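Plates, patterns and a loud wall: a talk with Romana Skála

Romana Skála designs printed tableware for Pukside, a small brand which sells mostly to holiday homes and small cafes. I visited her on a Friday, at ten in the morning, and she had already drunk two coffees and changed her mind on one drawing. We talked for a long time about lines.

"People think a plaid is easy," she told me. "You take a ruler and you draw. But on fabric the plaid can go on forever, and on a plate it must stop. It stops in a circle. So you must decide where each line dies."

She came to plates from textiles. For 3 years she drew scarves and blankets at Kellora, where a pattern had to look correct when it was folded. She says this was a good school, but it gave her one bad habit. Her first plates were too regular. "They looked like somebody had cut them from a tablecloth. My mother asked me if it was paper."

Now she lets the stripes be a little irregular. Some go in pairs and some in bigger groups, and the spaces between them are not equal. The background stays light, so that the food does not have to fight. She likes thin lines much more than wide ones, because a wide stripe under a tomato sauce looks like a mistake.

I asked about her opinion on pattern with pattern, which is a thing many of our readers are afraid of. She has no such fear. A plaid plate on a veined stone top, in front of a wallpaper with big leaves, is for her a normal combination. 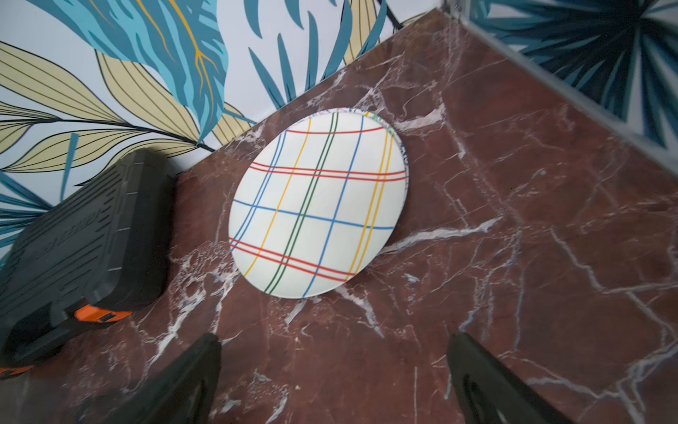
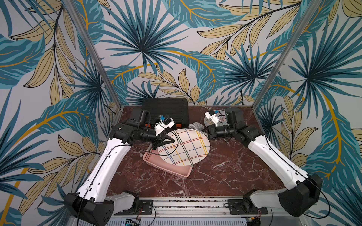

Plaid plate, red-brown marble, tropical leaves on the wall.

Is it difficult to combine a plaid plate with a patterned wall?
It is easier when the two patterns have different sizes and share one or two colors. Put thin lines next to large shapes, and let a blue or a yellow come back in both.

"The veins in marble are also lines," Romana continued, "but they are nervous lines. They go where they want. Plaid is calm next to them." She advises to bring the plate home, or at least one plate, before buying the whole set. In the shop the light is different and the table is different, and also you are in a hurry.

About leaves she has a strong feeling. She once lived in an apartment with a small botanical print in every room, and she could not rest there. Large leaves are better, in her opinion, since the eye finds one leaf and stays on it. A wallpaper she ordered from Akyol hung in her hallway until December, when she moved, and she still speaks about it as about a relative.

We came then to the practical side. How does she keep her own plates? She has 20 of them in daily use and does not hide them in a cabinet. They stand in a low basket, upright, with a folded cloth between the ones with a darker print. She prefers a basket with holes in the sides, easy to rinse in the sink. "I had a beautiful wicker one. Crumbs lived in it. Now I have plastic and I am happy."

Her new series for Pukside is called Hevivstead and will be made first in 200 pieces. She showed me the drawings but asked me not to describe the colors, and I keep my promise. I can say only that there is again a plaid, and that this time the rim has no decoration. She argued with the printer over this for two weeks.

Before I left, she turned one of her test plates on the table, slowly, a quarter each time, and asked me which side was the top. I chose one. She wrote it down in her notebook and did not tell me if she agreed.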